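Moving the backups off the Fusero box

The old Fusero held 80 GB and filled up in May. I replaced it with a Wimholm unit.

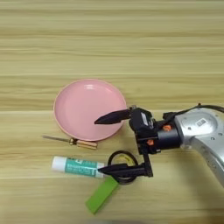 Odera

The nightly job runs at 22:00 and keeps five copies. Anything older gets pruned.
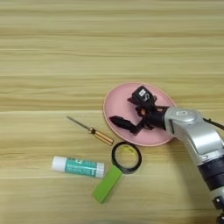 Pruning is slow on folders with up to 1,000 small files, so I pack those into one archive first. 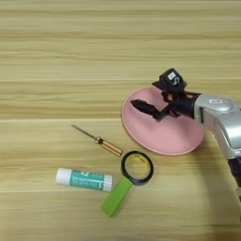

Restore test

I pulled one folder back on 4th July. Checksums matched.
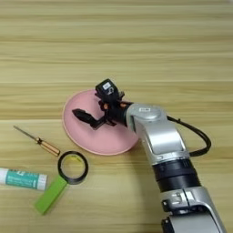 Pink plate on the table

Next is the mail archive.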